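The builder rents a bench at the Trandalier workshop and has spent 257 evenings there on a robot he calls Broka. We spoke at six, before the other members came in.

"The hand was the slow part," he says. "I stripped it and put it back together until I stopped guessing." The first version cost him £417, most of it on joints. He writes the control code on a laptop and tests each change the same evening.

"I mark the floor with tape - yellow, so I can see it from my chair. If I move anything, I want to know where it was."

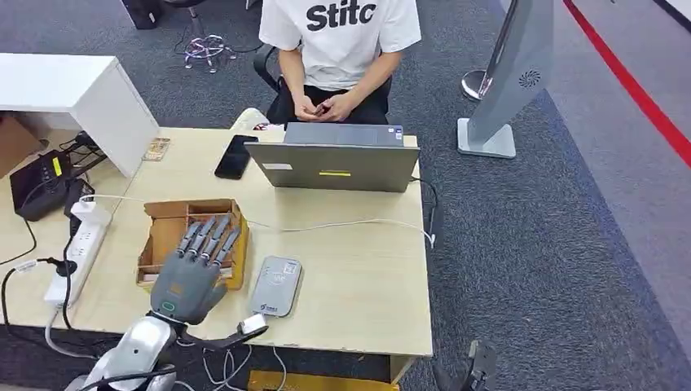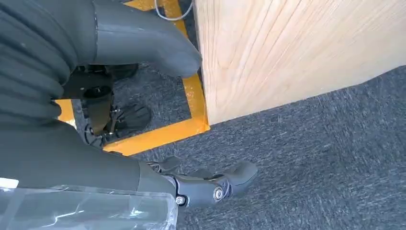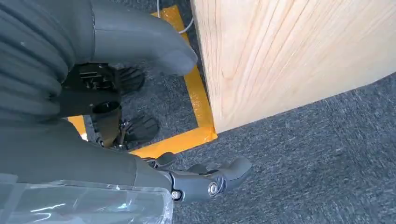 Broka at the workshop. First, the hand over a cardboard tray on the desk; second and third, the yellow floor tape beside the pale wood.

He had planned to buy a finished arm from Lindar and gave up on the price. The code now runs to 122 short routines, and he expects to throw out half. "Some of them only ever did one job, and badly."

In May he wants to start on picking up small parts. He has no plans to sell it. "I'd have to write a manual," he says.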